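Skip to content
We use cookies to keep this site running and to see which pages get read. Accept all | Settings

Print this page | E-mail this release

FOR IMMEDIATE RELEASE

Tendthorpe Pulls Grip Force Figures After Fault Found in Hand-Held Units

MOTTRAM — Tendthorpe is withdrawing the grip force figures it published in December for its hand-held grippers, after an internal review found that some units report their jaws closed on an object when the jaws have not closed on anything.

The fault affects 687 recordings out of a set of 1399 made with the paired grippers. Those recordings have been taken out of the training set used for the company's robot arms at the Utness packing site. The arms are stopped and will stay stopped until the review is finished.

The company said in December that the force readings were "ready for use." They were not, and Tendthorpe is not going to call this an update or a refinement. The readings were wrong, they were passed on to a customer, and the checks that should have caught them were too weak to do it.

The trouble came to light at Utness when an arm trained on the recordings lifted away from a parts box it had not taken hold of. The controller logged a good grip. On a later attempt the arm caught the rim of a box, dragged it across the bench and pushed it over the side into the walkway. No one was hurt. The walkway was in use during that shift, and the company regards the event as a safety matter whether or not anyone happened to be standing there.

Tendthorpe has now gone back to the bench to repeat the tasks by hand, one gripper in each hand, with the same sort of divided plastic box.

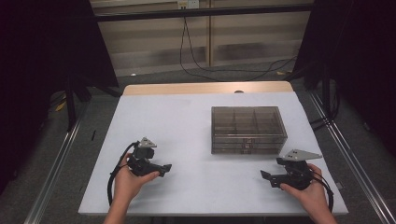

Kourosh Tehrani wants to know why a reading that disagreed with the jaw position was ever accepted as a grip in the first place, and has told the company that a repeat of the same tasks will prove little unless that question is answered first. He has also asked that the raw logs be handed over before anyone at Tendthorpe tidies them up.

The company accepts both points. The raw logs were sent to the Utness site on request, and the rule that let the bad readings through has been switched off.

What is known so far is limited. Each gripper works out force from the load on its jaw linkage. When the jaws press against each other with nothing between them, the linkage still carries a load, and the software can read that load as a held object. Jaw position should settle the matter. In the affected units the position signal arrives late, and the software was written to trust force when the two did not agree.

That explanation fits the logs. It has not been shown to explain all of them. In 50 recordings the position signal arrived on time and the false grip was reported anyway. Tendthorpe has no good account of those recordings and would ask readers to be wary of any account offered this early, including its own.

Clear and tinted boxes are a second concern. The company's camera software is meant to act as a backup by confirming that the jaws are at the object. Glare and overlapping inside walls make that harder to judge, and the backup agreed with the false force reading more often than it should have. A backup that fails on the same task as the thing it backs up is a poor one, and the company's safety file described it in much kinder terms. That file is being rewritten.

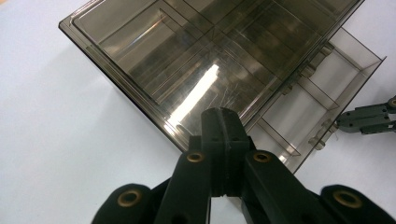

Closed gripper jaws at the rim of a tinted organizer box, with a second gripper at right.

Zutimport, which supplies the position sensors, has been told of the findings. Its view is that the sensors are within their stated limits. Tendthorpe has not been able to confirm or dispute this and is not blaming the supplier. The choice to trust force over position was made in Mottram.

Until the review ends, the following applies at every site:

- Arms trained on any part of the set are to be locked out at the main switch. A software stop is not enough.
- Hand-held units may be used for practice only. No new recordings will be accepted.
- Any event in which an arm moves off without its load must be reported the same shift, even if nothing fell.

Customers have asked when the arms can restart. There is no date. An earlier draft of this release gave one, and it was taken out when no one could say what it was based on.
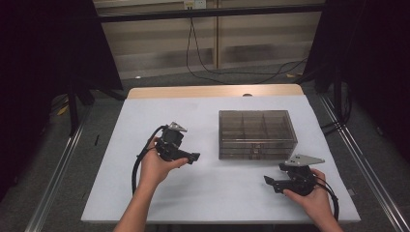 By Lindsay Merrick
Tendthorpe Press Office, Mottram

The repeat tests are being run by Beverley Goodall, who did not work on the original set. Her notes will be published with the results, including any tests that do not come out the way the company would like.

"I've been asked if I expect the fix to work," Goodall said. "I don't expect anything. Moving from one signal to the other may just give us a different kind of wrong answer, and I'd want to see that ruled out before an arm is powered up near people."

Press contact: Lindsay Merrick, Tendthorpe Press Office, Mottram

Print this page | E-mail this release

Comments (3)

Pauline Wragg
So the backup camera check agreed with the bad reading and it still went into the safety file as a backup. Who signed that off? The release says the file is being rewritten and leaves it there.

Ryan Naylor
Credit for locking out at the main switch. We had a similar false grip on a different make and the software stop let the arm finish its move before it did anything. I'd still like to see the delay on that position signal given as a number. "Late" could mean anything.

utness_nights
The walkway has been taped off since. Tape is not a guard.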